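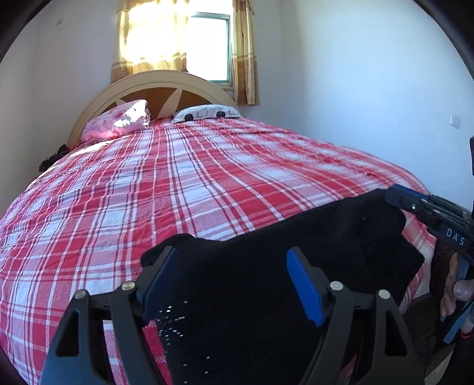

Danica Charvát
Member, cloth handling group at Rustora

Filed under: Manipulation > Deformable objects > Data and evaluation

I am trying to decide whether a negative result is a result or a mistake in my setup. We record bedroom tasks with two hand-held grippers, one per hand, and train a single policy on the recordings. The garment data is all folding on top of a made bed. The set has 213 episodes, each trimmed so that it begins at the first closing of either gripper.

We trained the same network twice. Run A used both wrist views. Run B used both wrist views plus the relative pose between the two grippers, computed from their separate tracks. The expectation from our March pilot was that B would do better on the steps where both corners have to move together. In 30 evaluation trials per run, B was worse on exactly those steps. It grasps the first corner as well as A does, then opens the second gripper too early. On single-handed steps I can find no difference between the two.

Learning rate, image size and action horizon (6 steps) are identical. Both runs were evaluated on the same bed with the same garments, alternating A and B. Is there a known reason for relative pose to hurt, or should I be looking for a bug?

Asked Thursday, July 30, 2020
520 views · 2 shares

Grullura_bench

Look at timing before you look at the model. If the two tracks are stamped by separate clocks, the relative pose carries an error that grows with hand speed. It will be small while one hand waits for the other and large when both move, and that matches your symptom. The network learns to trust the number on slow steps and is misled on fast ones.

A cheap test: tap the two grippers together at the start and again at the end of a recording, and compare the moment of contact in both streams. If the offset differs between the two taps, you have drift and a constant correction will not fix it. Resample both tracks to one clock, recompute the relative pose and retrain B. Leave A alone, as it never used the number.

A second candidate is the trimming. Cutting at the first closing of either gripper means the other one may be anywhere, including at a place its tracker has not settled on yet. Plot the relative pose for the first second of each episode. If it jumps, trim later.

I would not report the result until both are ruled out. With 30 trials per run I would also give the counts for each step, and leave out a single success rate.

Helpful: 6
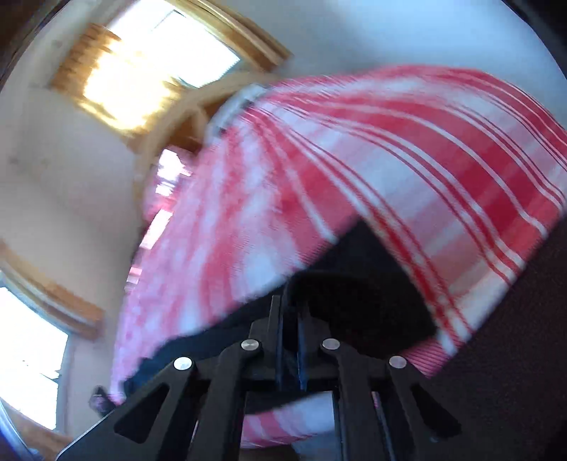
D'Amico

Agree on the clocks, but there is another explanation that would leave the result standing. Large cloth hides things. Once a bedspread or sheet is lifted, a wrist view may hold little except fabric, and run A has to learn to act on what the fabric looks like under tension. Run B is handed a shortcut. Hand distance predicts the release well in training because your operators all release at a similar spread. Change the garment size and the shortcut breaks.

Check it by sorting the evaluation trials by garment width. If B fails mostly on garments wider or narrower than the training average, it is the shortcut. Dropping the pose input at random during training helped us with this, though it did not remove the problem.

Helpful: 4

Ovum

try more data, 213 is not much for two hands

Helpful: 0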